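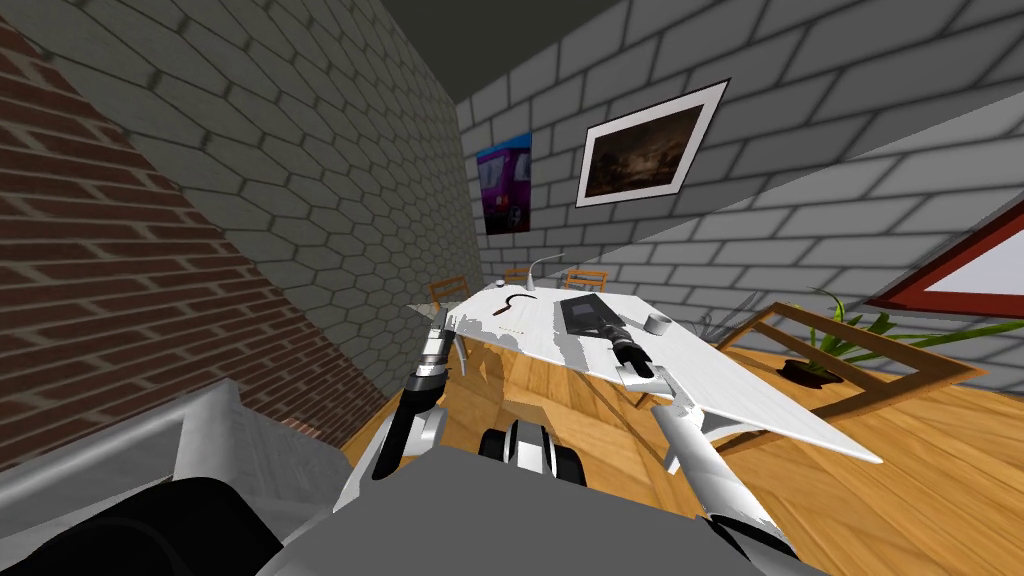 Minutes of the Bavholm Allotments spring meeting

Hello all, I said I'd type these up by Tuesday and I have, so please be kind about the spelling! My handwriting went downhill once the tea came out. We got going at 7.15 and I scribbled as fast as I could.

Last meeting's minutes
Agreed, with one fix. I'd put that the bottom gate sticks and it's the top gate.

Water
This took up most of the evening. The bill came to £693, a good bit more than last year, and there was plenty of grumbling (me included). The dripping tap by the Garkitz side has been going since February. We agreed to get a plumber in and to put timers on the 2 standpipes that don't have them. Someone wanted a full hosepipe ban — that was voted down, loudly.

Rents
Staying the same until autumn. Hurrah.

Seed order
Lovier have sent the new list and we get the club price if the order goes in as one lot. So far we've got 168 packets down, mostly beans and an awful lot of squash. Please get your forms to me by the end of the month, with your plot number on, in pen. Shallots are separate and I'll email round when I know the price.

Empty plots
We have 4 going spare, all up by the hedge. Two are badly overgrown, so we'll offer those as half plots with the first few months free. I've written to the top names on the waiting list.

Compost
Sydorenko can drop a load at the car park end, but only on a weekday morning and only if the lane is clear. Please don't park there! Barrow your own share and leave the boards where they are.

Any other business
Bonfires: still not before dusk. The shed key is missing again, so do check your coat pockets. I asked for help with the plant sale and got three hands up, plus one that may have been a stretch.

We finished at 9.05. Next meeting same place, and I'll bring the good biscuits.

Comments

plot 31: It wasn't a stretch, put me down for the cake table.

Beanpole: Can we still add to the seed order if we've already handed a form in? I forgot leeks.

hedge end: Key was in my wellies. Sorry. Back on its hook now.

Bavholm Allotments | Contact us | Back to top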